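Loteo Freezes Withdrawals, Tells Users to Sit Tight

Oct 19, 2020

Crypto exchange Loteo has stopped all withdrawals, and customers are not happy. The halt came overnight with a two-line notice on the login page. Deposits still open for several hours after that, which is what has people angriest.

The notice blamed "wallet maintenance" and gave no end time. By mid-morning the wording had changed to "a review of wallet balances." Different thing entirely, as plenty of users pointed out in the exchange's own chat channel before it was switched to read-only. 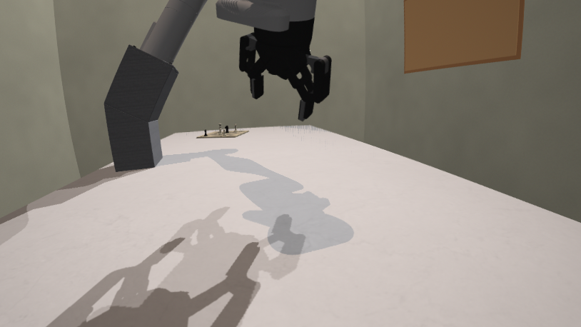 Chief executive Orhun Eren put out a short statement around noon. Customer coins are safe, he said, and the review is "a precaution we chose to take." He did not say what the precaution was against. He also did not say if any coins were missing. Asked twice by email, the company's press desk sent back the same statement both times.

What the blockchain shows is a bit more interesting. A wallet long tagged by users as Loteo's main cold storage sent out 2,809 bitcoin over two days, in 14 separate transfers. Most went to fresh addresses with no history. One batch, 705 coins, landed at an address tied to Warska, the lending desk that took a stake in Loteo back in March.

Warska says it was a normal loan repayment, agreed weeks ago. Maybe so. But the timing is bad, and neither side will show the loan papers. Warska would not say either how much Loteo still owes it, or whether customer coins were ever put up as collatteral.

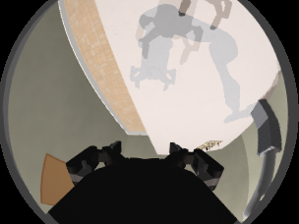 Loteo's terms let it suspend withdrawals "for any period reasonably required," and that line is doing a lot of work this week. Same terms promise a monthly reserve check by an outside firm. The last one posted is from March. For now account holders can see their balances and do nothing with them — two black gripper fingers held open with a gap between them, nothing in there, is a fair enough picture of a Loteo account today. Trading between coins on the platform still works. Prices there have drifted well below other exchanges as people dump into whatever they think they might get out first.

The reserve checks were done by Aksoy, a small accounting shop. Aksoy confirmed it stopped working for the exchange in the spring but declined to give a reason, citing client confidentiality. Loteo never announced the split. Its home page still had the Aksoy name at the bottom this morning. Gone by the afternoon. 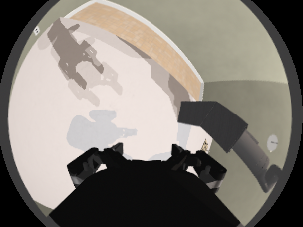
A group of customers has started collecting claims in a shared spreadsheet. As of this writing 1,683 people had signed up, many of them small holders with a few hundred dollars stuck. A handful say they have much more on there, including one who moved the money for a house down payment over last week to catch a sign-up bonus. None of the amounts have been checked by anyone.

A lawyer helping the group says the first step is a letter demanding account records be kept, next a request to the court if withdrawals aren't back soon. She would not put a date on it. Where to file is its own headache. Loteo is registered in one country, banks in another and lists a mail drop as its head office.

Rival exchange Plimetti said it has blocked incoming transfers from the 14 transactions until it hears more. It also said it had not been contacted by police or any regulator. Traders there were already passing around IOUs for Loteo balances at about half price — buyer beware on those, obviously, theres no way to enforce one.
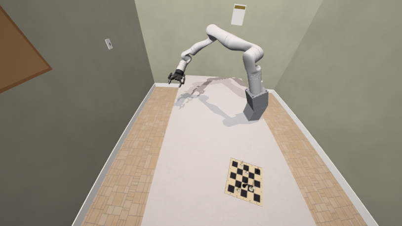 Eren held a call with larger customers late in the day. Two people who were on it said he talked for a while about a possible rescue investor but gave no name, and took no questions. One said he promised partial withdrawals "within days," capped per account. The other remembered it as "within weeks." The exchange would not confirm either version.

Loteo's own token fell by more than half before trading in it was paused. Support tickets are getting an auto reply. The status page still lists every service as running normally, withdrawals included.

We have asked Eren for an interview and will update if he answers.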